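Sorting and scanning old paper files after closing a small business

Masanobu Yoshida
Posted 15 April 2018

I closed my business at the end of last year and I am trying to deal with the paper. It was a small upholstery supply business called Skirance, mostly me with one part-time employee. I ran it for 13 years and I kept nearly everything: invoices, bank statements, delivery slips, payroll, supplier letters, the lease, insurance, and a lot of fabric price lists that I am sure I can throw out.

I have read several pages about how long to keep records and they don't agree with each other. Some say three years, some say seven, and one said forever.

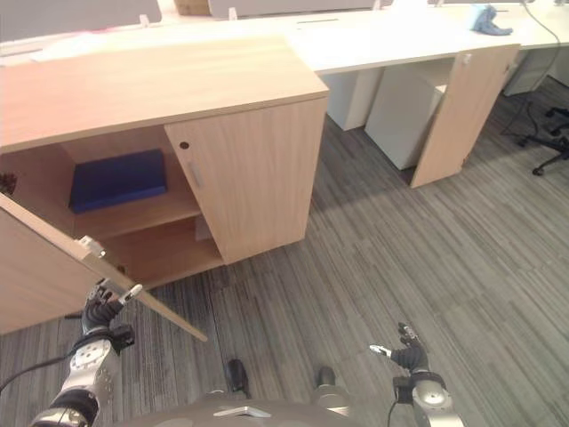 The other half of the problem is space. I gave up the storage unit in Hestlow and whatever I keep has to fit in an office. I would like it all to go in one cabinet. It is the ordinary kind with two hinged doors and a single shelf across the middle, and there is a flat blue box on the shelf that is staying where it is. The right door has a lock, which I want for the payroll papers. My plan was tax papers on top and everything else underneath, but the tax papers alone are more than I expected.

I asked Yeo, a scanning shop near here, what it would cost to have all of it scanned. They quoted $605 and that did not include shredding. I can do it myself on a sheet-fed scanner if that makes more sense, but I don't want to scan things I could have thrown away.

So what I need to know is:
What has to be kept and for how long, for a sole proprietor with one employee?
Is a scan good enough, or do I need the original?
Is it better to sort by year or by type?

I am in the United States. There was no audit and no dispute with anyone, and I filed every year.
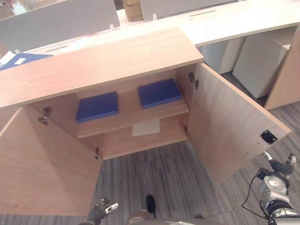
Kathleen Ó Dubhghaill

I did the books for small shops until I retired. I am not a lawyer and you should ask your own tax preparer before you shred, but the usual rules are not that complicated.

Three years from filing is the basic period for federal income tax. It goes to six if you left out more than a quarter of your gross income. There is no limit if a return was never filed or was fraudulent. Those are the different numbers you keep finding, apart from seven, which comes up for bad debts and worthless securities. Many people use seven for everything so they don't have to think about it. Employment tax records are at least four years after the tax is due or paid, whichever is later. Your state may want something longer, so look that up separately.

Keep these a lot longer: the tax returns themselves, anything to do with closing the business, and the papers for equipment or property you still own. If you bought a sewing machine for the shop and still have it, keep the receipt until you have sold it and the sale has gone through a return and the years on that return have run out. People forget that one. I'd keep the lease and the landlord's letter releasing you from it as well. Deposits and damage claims can come up late.

Delivery slips can go if the invoice exists. Price lists can go today.

Sort by year first. I know it is tempting to put all the bank statements together, but then every spring you are going into every folder to pull out the oldest ones. If each year is in its own box or folder, you take out a whole year and you're done. Inside the year use whatever order you like. Mine were income, expenses, payroll, bank, and a folder marked Other that was always the fattest.

Write the destroy date on the outside in thick marker. Write the date itself, such as April 2022, and don't write "keep 4 yrs" or you will be standing there doing sums.
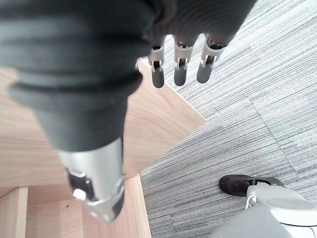
After that, go through each year once and take out staples as you go. A sheet-fed scanner will jam on a staple, and receipts taped to paper tend to catch too. Thermal paper receipts fade, so scan or photocopy those first even if you scan nothing else. Some of the older ones may be blank already.

Scans are generally fine for tax purposes if they are complete and readable and you can find them. I would still hold on to paper for anything signed, such as the lease, the loan payoff letter and the closing papers. Name the files with the year in front, 2016-bank-april and so on, and they will sort themselves. Keep two copies in different places.

I would not pay $605. Once you have taken out the old years and the price lists, you may have a third of what you had when you got the quote. Sort first and then ask Yeo again.

Brokorberg

Just burn it

Masanobu Yoshida

Thank you Kathleen. I checked with my state and it is four years for the sales tax records, so I will use seven for everything and not worry about the exceptions. Sorting by year makes sense. I started last night with the oldest boxes and most of it was price lists and delivery slips.

I did find a folder of thermal receipts from the first couple of years. Half of them are blank. They are past the date anyway so they went in the shred pile.

One more thing, does my former employee's paperwork need to be kept apart from the rest?

Kathleen Ó Dubhghaill

I would. Put the I-9 in its own folder, apart from the pay records. That one has its own rule, three years after the hire date or one year after the employment ended, whichever is later. The rest of the payroll can stay together behind the lock.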